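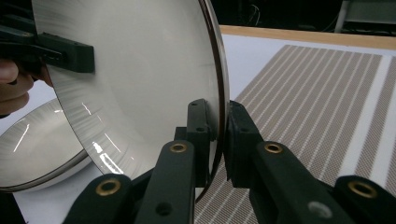 Pralis 35 cm stainless pan — a review after too many fried eggs

Posted January 1, 2019

I bought the big Pralis because the old non-stick had started shedding into the scrambled eggs, and because the shop in Prondthorpe had it marked down to $117. That is still a fair bit of money for a disc of metal, and I had a lie-down afterwards.

First, the size. Thirty-five centimetres sounds reasonable until you get it home and try to introduce it to your cupboard. Mine lives on its edge now, with a shallower pan leaning in behind it, and getting either one out at six in the morning wakes the whole street.

The brushed finish inside is handsome, with fine lines fanning out like an expensive watch face. It also catches every kitchen light you own, so checking whether it's properly clean means tilting it back and forth like you're panning for gold. Water spots show. Fingerprints show. Tomato sauce leaves a faint rainbow that a splash of vinegar will shift, if you care, and by March I'd stopped caring.

As for cooking, it's very good once you learn to wait. Heat it properly, then oil, then food. Ignore that order and your egg becomes part of the pan. Snags brown evenly, onions for a crowd fit in one go, and a batch of fried rice finally has room to move without half of it ending up on the stovetop.

Two grumbles. It's heavy when full, so draining pasta sauce into a bowl is a two-handed job with some muttering. And it won't lie flat in my sink, which means washing one half, turning it, washing the other half and wetting the front of your shirt.

I tried a mate's Rurari of the same size and couldn't taste the difference in the bacon. The Rurari had the comfier handle. The Pralis was cheaper, and I already owned it.

Four stars. Measure your cupboard first.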